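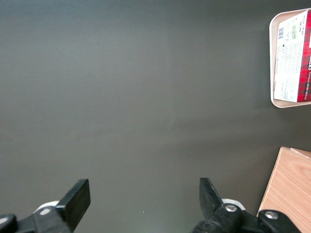 A cream-colored tray on a dark gray tabletop.

Adding subtitles to an episode before a home screening

Subtitle files for older drama series often come separate from the video. The steps below use the desktop version of Levatach, with the first episode of Festska as the test file.

Put the video and the subtitle file in one folder. Give both the same name, apart from the ending. Open the video and press play. If no text shows up, open the Subtitles menu and pick the file by hand.

Check the timing at the first spoken line, then again near the end. A constant delay can be fixed in the Sync box – type the offset in seconds and press Enter. A delay that grows means the file was made for a different frame rate. Look for another version.

Set the text size to 32 for a TV across the room. Save the settings before closing. 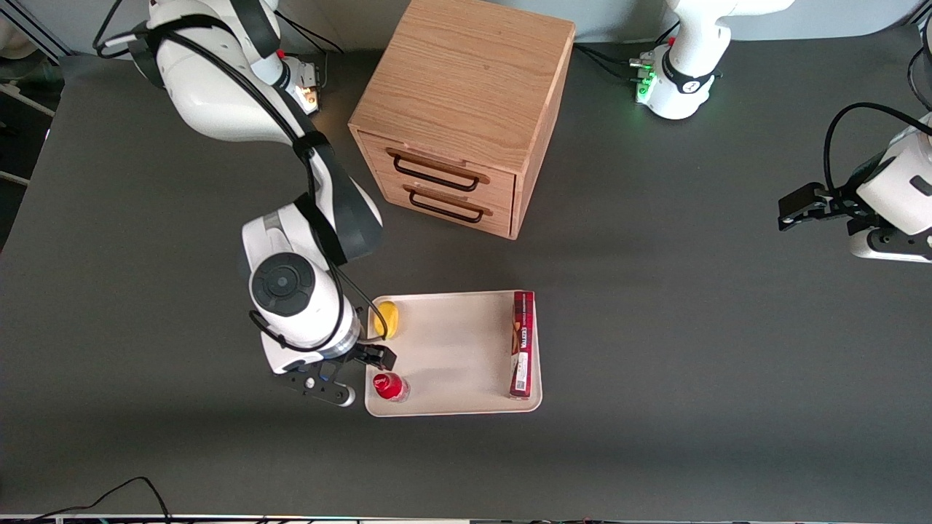
Why do accented letters show up as odd symbols?
The subtitle file was saved in an older text encoding. Open it in a text editor, save it again as UTF-8, and reload it in the player.

Page maintained by Noemi Ridgeway. Last checked in October.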